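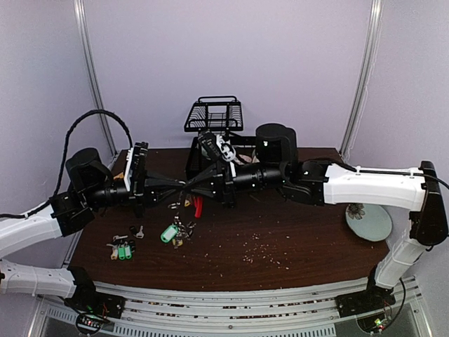
Two arms over the wood-grain table

Welcome to Brukamlow, and thanks for stopping by to learn a little more about us! We're a small metabolic research company in Stadmont, and we study how muscle uses fuel, how that changes as people get older, and what diet and exercise can do to help (a bigger subject than any of us expected when we started out).

Barış Tatlı founded the company after many years of teaching physiology. He had always wanted a place where people who study cells and people who study whole, walking, stair-climbing human beings could eat lunch at the same table, and he still insists on the lunch. There are 13 of us now, and we fill most of the second floor of the Hafstein building.

Our longest-running project is Stutodex, a study of blood sugar and muscle strength in adults with a family history of Type 2 diabetes. So far 2249 people have taken part, the oldest of them 83, and many come back every June for their follow-up visit. We are so grateful to every one of them, and we love hearing how their families and gardens are doing.

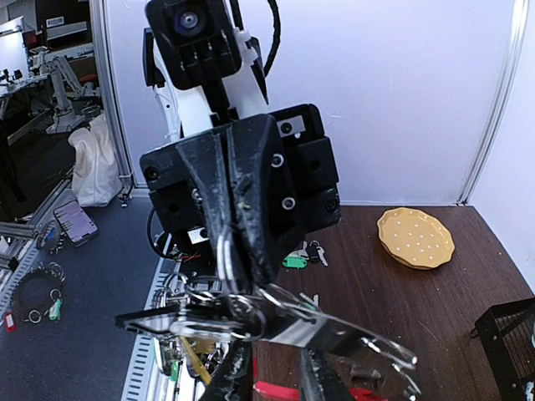
A bunch of keys held in the gripper

We also run 4 open evenings a year, where you can ask our scientists anything you like about metabolism, supplements, or that article your cousin sent you. Coffee is on us, and you're welcome to bring a friend. Just call the front desk before 5 p.m. and we'll save you both a seat.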